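BELTHOLM – The lending shelf at the Hennessy Street hall will reopen on Thursday with a new section for kitchen and table items, organizers said this week.

Residents of Beltholm and nearby Warnik will be able to borrow plates, serving boards, baskets and baking pans for up to five days at a time. Until now the shelf has carried mostly garden and hand tools.

Rhys Kingi, who runs the shelf, said requests for tableware picked up over the winter, mainly from people hosting family meals in small apartments.

"They need a dozen plates twice a year and have no place to keep them," Kingi said. "We had the room, so we started asking for donations in May."

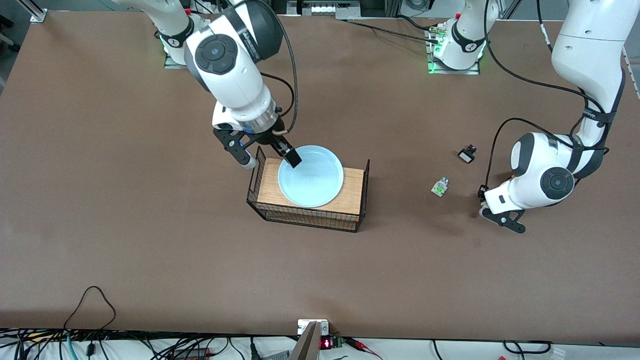

Items will go out in sets. A borrower can take a wire-mesh basket with a wooden board and plates inside, carry the whole thing home and bring it back the same way. Plates should be washed before they are returned. Boards should be wiped down and left to dry overnight – they are not to be soaked or put in a dishwasher.

The hall received a grant of $4,000 from the Jornstead Fund to pay for shelving and a second sink. The shelving is in place. The sink is due to be fitted later in the summer.

Borrowing is free for hall members. Others pay a $2 fee per set. Broken plates do not have to be replaced, but Kingi asked that people report them so the sets can be made up again.

The shelf will be open from 4 p.m. until the hall closes. Donations of plates in any color can be left at the side door during the same hours.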